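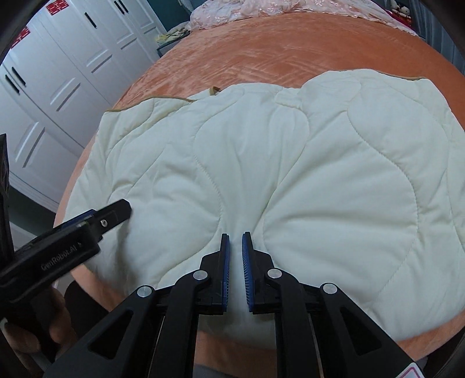
Every June the mattress people and the bedding people discover that we've all been sleeping wrong. This year the villain is the top sheet. Last year it was the duvet, and before that I believe it was air.

The newest entry is the "sleep layer," sold by a company called Ivitura in five weights, each one matched to a "thermal personality." I took the quiz. It has 14 questions, two of them about coffee, and it told me I was a Drifter. My wife took it and she was a Drifter. My brother-in-law, who sleeps in a hoodie with the window shut, was also a Drifter. The Drifter weight, as you may have guessed, is the expensive one.

I don't doubt that some people sleep badly, or that a hot room is miserable. What I doubt is that a bed cover has been a hard problem any time in the last few centuries. You put one on. If you're hot you kick it off. A quilt does this well, and a second quilt takes care of January.

Bülent Erdem ran the bedding counter at Vasthorpe for years, back when the store had one, and he sold quilts by asking a single question: how big is the bed? Customers who wanted to talk about fill and loft got a polite answer, then he asked about the bed again. I bought one from him. It has outlived the store, two washing machines and a good deal of advice about replacing it.

The advice is worth a closer look. Doltilier's care booklet says a quilt should be retired after six years. Why six? The booklet doesn't say. It does have a coupon on the back page. A rival brand, Qaisi, has a chart where "restfulness" falls in a smooth curve as your bedding ages, with no numbers up the side.

People tell me I'm being cheap, and maybe so. They also say the new covers feel wonderful, and I'm sure they do on the first night. So does a clean pillowcase. I'd like to see someone test the fancy layer against an old quilt fresh off the line, with the sleepers not told which is which, and I'd like the test paid for by anyone except Ivitura.

Until then I'm keeping the quilt. The stitching has come loose at one corner and I've been meaning to fix it.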